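Electric parallel gripper or stick with suction for small bottles?

Posted by Mateja Georgiou, March 2020
Filed under: Grippers and tooling

Hello all, long-time reader and first-time poster, so be gentle with me! I work at a small place in Hindton where we fill and label sample bottles for garden and cleaning products. Short runs, lots of different shapes, and far too much of it done by hand. We've finally been given an arm to play with and I've got until August to work out what we put on the end of it.

At the moment it's down to two. One is the Nseir parallel gripper, electric, two fingers, plugs straight into the wrist. The other is a suction head from Calluvar, which our supplier swears by for cartons. I've had both on the bench and I can't make my mind up. The suction head is quick and I love how simple it is, but it wants a nice flat bit to grab and half our bottles haven't got one. The ribbed ones are hopeless. It hisses away and then the bottle drops off on the first fast move (my colleagues find this very funny, I find it less so).

So I've spent most of this week on the two-finger one.

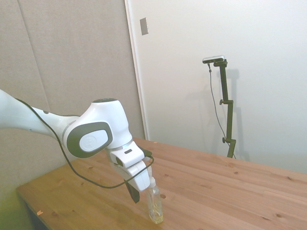

My main worry with the parallel gripper is how high up to take hold. I started at the body because it seemed like the sensible place, but thin plastic gives when you squeeze it, and if the cap isn't done up tight you can guess the rest. Now I'm going for the neck instead, coming down from above with the fingers pointing at the table, and with a tall slender bottle like the clear one with the ribbed sides and the little white cap that feels much more natural. The trouble is there's not much height to play with between the cap and the underside of the gripper, and I'm nervous about the housing coming down on the cap if the bottle is a touch taller than I've told it. I've also got the cable running down the outside of the arm with a loose loop in it, and I keep wondering whether that's going to catch on something once we speed up.

I ran 52 picks at slow speed with the parallel gripper, all from the same starting spot, and 3 went wrong. Two were a bottle tipping over when a finger touched it on the way down, and one was a slip. At slow speed I'd have hoped for none at all. With suction on the flat-sided bottles I had a cleaner run, but that's only one of our shapes and it's the easy one.

What I'd like to know is:

Does anyone pick bottles by the neck day in, day out, and how much clearance do you leave above the cap?

Is it worth paying for softer finger pads, or is that throwing money at it?

Would you keep both heads and swap them over? The Calluvar one is a faff to change and I'd be the one doing it.

The other thing is bottles that have fallen over. We do get them lying on their sides, and with suction I can't do anything with a round one that's rolling about. With two fingers I think I could close the gap nearly all the way, go down over it and open up just enough to take it across the middle, but so far my timing has been rubbish.

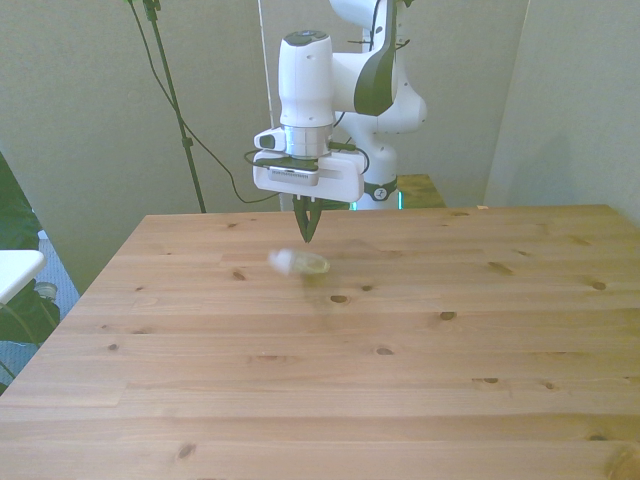

I've been waiting for the thing to stop moving before I send the arm down, with a fixed pause in the program, and it makes the whole cycle painfully slow. There must be a better way of knowing that a bottle has settled. We've got cameras, I just haven't got the faintest idea how to ask them that. Any help gratefully received, and please assume I know less than you think!

Munther Mansour
Member, 1246 posts

Hi Mateja, welcome. I've been picking bottles by the neck for years, first on an old gantry and now on a pair of arms, and I'd stay with the parallel gripper for what you describe. Suction is lovely on a box. On ribbed plastic you'll spend your life buying cups.

Taking your points as they came.

Clearance: measure your tallest bottle with the cap on, then the shortest, and look at how far apart they are. If they're very different, don't try to cover the lot with one height. I keep a little table in the program with a pick height for each bottle and the operator chooses the product at the start of the run. Dull, but I haven't crushed a cap since. Longer fingers help as well. Ask Nseir if they'll sell you blanks, then get a local shop to cut them to length. Mine have a shallow V cut in each one so the neck finds its own way to the middle, and I suspect that would have saved your slip.

Tipping: two of your three failures are the same failure. Open the fingers wider on the way down and come in dead straight over the bottle for the last bit. Don't travel sideways and down together. Then close slowly. If your starting spot isn't exact, one finger will touch first and push the bottle over, and slowing the close gives it a chance to slide along the table instead. A simple nest or a couple of guide rails at the pick point is even better.

Pads: yes, but the cheap ones. I stick on thin rubber sheet and replace it when it goes shiny. I've tried fancy moulded pads and couldn't tell the difference on necks. For bodies they might earn their keep.

Cable: clip it. Leave enough slack at the wrist for the last joint to turn both ways, then run the arm by hand through every position you'll use and watch the loop. You'll soon spot the place where it snags. I wrap mine in a bit of braided sleeve and hold it with hook-and-loop straps, so I can move things when I get it wrong (I always get it wrong the first time).

Fallen bottles: take two pictures a short moment apart and compare where the bottle is. If it's in the same place in both, go. If it isn't, take another. That's all my program does and it got rid of a very long fixed pause. Clear plastic can be a pain for cameras though, so try a dark mat under it before you blame the software. Pale bottle on pale table is asking a lot.

What controller are you on? If it's the Tronine one, the comparison is easy enough to do on board and I can dig out my notes.

pickandpanic
Member, 52 posts

suction all the way, we run it on everything and its fine. get a bigger pump

Mateja Georgiou

Munther, thank you, this is brilliant! Yes, it's the Tronine, so notes please if you can find them. I hadn't clocked that I was moving sideways and down together, but I've just looked at my program and I am, right up to the last moment. I'm going to put in a proper straight drop and run the same 52 again before I touch anything else. I'll ring Nseir about the finger blanks too, and I've got a roll of rubber sheet somewhere in the stores.

pickandpanic, are any of yours ribbed? We're on a fairly small pump, so I'm happy to be told that's my problem. What size cups do you use?

Munther Mansour
Member, 1247 posts

Notes found, they're in the downloads area as file 3291. Ignore the first page, it's for the gantry. The bit you want starts where it says "settled check", and you'll need to change the camera name to whatever you've called yours.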